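Notes for Week 6: Who Gets to Touch the Ballots?
State and Local Government, evening section

Okay, a few of you asked me to write up what I said last time because I talk fast and the board was a mess by the end. So these are my notes, cleaned up a bit, with the parts I skipped put back in. Read them before the section meeting and bring the two short county packets (Hegarty and Skorstead), because we're going to argue about them.

A word on the counties. I'm using made-up names for the teaching packets all semester, as I did last year, so please don't go looking for them on a map.

Where we left off

Last time we got through election night. Polls close, the memory devices and the paper go back to the county office, somebody reads out totals, and everybody on television acts as if it's finished. What you hear that night is the unofficial count. The official one comes later, after what's called the canvass, and the canvass is most of what I want to talk about this week.

The canvass is the county going back over its own work. They check the number of voters who signed in against the number of ballots that came out of each precinct. They decide on the provisional ballots (the ones cast by people whose eligibility couldn't be settled at the table). They deal with the late-arriving mail, if the state allows for that, and they fix typing mistakes. There are always typing mistakes! A precinct worker writes a 7 that looks like a 1 and somebody spends an afternoon on it. Then a board signs the results, and that signing is certification.

Three words people mix up

Please get these straight before the midterm, I'm begging you.

Canvass: the routine check of everything, done in every election whether it was close or a blowout.

Audit: a look at a sample of the paper ballots to see whether the machines counted them correctly. Many states require one by law. Some do it before certification and some after, and that timing matters a great deal, as we'll see with Skorstead.

Recount: counting the ballots again, usually in one contest. It can be automatic when the margin is small enough, or a candidate can ask for it, and in a lot of places the candidate has to put up money first.

None of those is a lawsuit. An election contest is a lawsuit, and it goes in front of a judge, and it has its own deadlines that are usually very short. Obed Fiadzo's reading for this week is good on this (pages are on the syllabus) and he is much more patient than I am about the difference between a contest and an appeal.

The Hegarty packet

Hegarty is the simple one, so start there. It's a county commission seat. The unofficial count had one candidate at 2,606 and the other at 2,405. That's a gap of 201, and I bring up the arithmetic only because half of last year's section wrote 200 on the quiz. The packet says 200 in the newspaper clipping! The clipping rounded. The county's own sheet doesn't. Always go to the county's own sheet.

The losing candidate's lawyer wrote to the clerk asking to have the tabulators handed over so that an outside firm, Fovesov, could open them up and look inside. Not a recount, mind you. The letter never asks for a recount. It asks for the equipment.

So, who decides? Your first instinct will be "the clerk, it's her office," and that's partly right. The clerk has custody. But custody means you're responsible for a thing, and it doesn't mean you can lend it to whoever writes you a nice letter. Depending on the state, the equipment may belong to the county or be leased from a vendor, and the state's top election official usually has rules about who can be in the room with it. If it leaves that chain of custody, the state may say it can't be used again until it's been tested, or can't be used again at all. Then the commissioners get a bill for new machines, and they get grumpy, and it ends up in the local paper anyway.

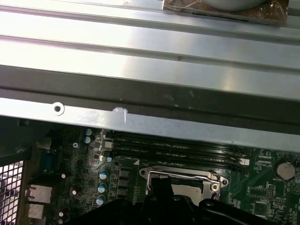
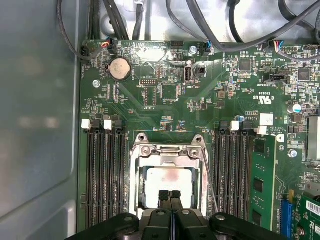 Back to the clerk's answer, which is on the last sheet of the packet. She says no to the equipment and yes to the public records. I want you to notice how she does it. She lists what anybody can have for the cost of copying: the precinct totals, the pre-election test results, the seal logs. She gives the date by which a recount petition would have to be in. She doesn't argue about whether the machines are good. It's a page and a half and it's a lovely piece of dull writing -- I mean that as high praise.

Question to chew on: suppose a judge had ordered the equipment turned over. Does the clerk's answer change? (It does. Now tell me who supervises the inspection, and where you'd look to find out.)

The Skorstead packet

Skorstead is messier and I like it more. Here the fight is inside the government. The county board has members who don't want to certify, and their reason is that 17 provisional ballots from one precinct were logged on the wrong form. Everybody agrees they were on the wrong form. The county attorney says that has been fixed, the board has what it needs, and signing is a duty at this point, something the law tells them to do. Two of the members say that if they have to sign no matter what, why have a board?

That's a fair question and I don't want you rolling your eyes at it. The legal word is ministerial. A ministerial duty is one where the official has no choice to make once the conditions are met. A discretionary duty leaves room for judgment. Courts in many states have treated certification as ministerial, and when a board drags its feet the usual remedy is a writ of mandamus, which is a court order telling an official to do the job. You'll see it in the packet spelled two different ways. The correct one is mandamus, with an a in the middle.

But look at what the board members can do. They can vote yes and put a statement in the minutes. They can send the form problem to the state office. They can ask for the audit, and here's where the timing comes in, because in Skorstead's state the audit comes after certification. So the members feel they're being asked to sign first and look later. Ulises Quiroga's memo in the packet argues for moving the audit earlier. I go back and forth on it. An early audit is nice to have in hand before anybody signs, but the calendar is already tight, and a small county office with a handful of staff is doing the canvass at that very moment. Read the memo and come in with an opinion.

What about the executive?

Somebody in the back row asked whether a governor could just order the machines collected. (Good question, sorry I ran out of time.) Start with where a governor's power comes from. An executive order has to rest on something: the state constitution, or a statute that gives the governor that authority. It can direct agencies that answer to the governor. In many states the chief election official is elected separately and doesn't answer to the governor at all, and the county clerk may be elected too. So a governor who signs a paper telling a county clerk to load up a truck could find that the clerk says thank you, I'll wait for the court.

Emergency powers are the usual reply to this. Those statutes do give governors a lot of room for floods and fires and such. Whether they stretch to election equipment depends on the words of the statute, and I want you to read the words. The one I handed out (the blue sheet) has a definitions section. Start there, and watch for the word "property."

The same habit works one level up. Ask what law the order stands on, who it's directed at, and whether that person works for the one signing it. You can get pretty far in this course on those questions.

A small thing about sources

Some of you are citing the Furka newsletter in your response papers. It's readable and I subscribe to it myself, but it's commentary. When it says "the law requires," go find the law. Most of the time it's right, and a couple of times this semester it has quoted a bill that never passed. If you can't find the statute, write that you couldn't find it and tell me where you looked. You'll lose fewer points than you think.

Same goes for anonymous sources in news stories. They can be perfectly good reporting. But in a paper for this class, say "reported, citing an unnamed source" and keep going; don't turn it into a plain fact two sentences later. I circled that on a lot of papers.

For section

Read both packets and the Fiadzo pages. Write one page, no more, on either of these:

You're the Hegarty clerk and the lawyer writes back a second time, now asking only to watch the machines being tested before the next election. Draft your reply.

You're a Skorstead board member who thinks the wrong-form problem is serious. You're going to vote to certify anyway. Write the statement you'd put in the minutes.

Please don't do both, I can't grade that fast. Print it out and put your section number in the top corner. Papers go in the box outside my office by 4 p.m. on the day of section, and if the box is full (it was last time) slide yours under the door.

The makeup quiz covers weeks three through five only, so nothing from these notes is on it. Final papers are due in June and I'll post the topic list once I've finished arguing with myself about the redistricting question.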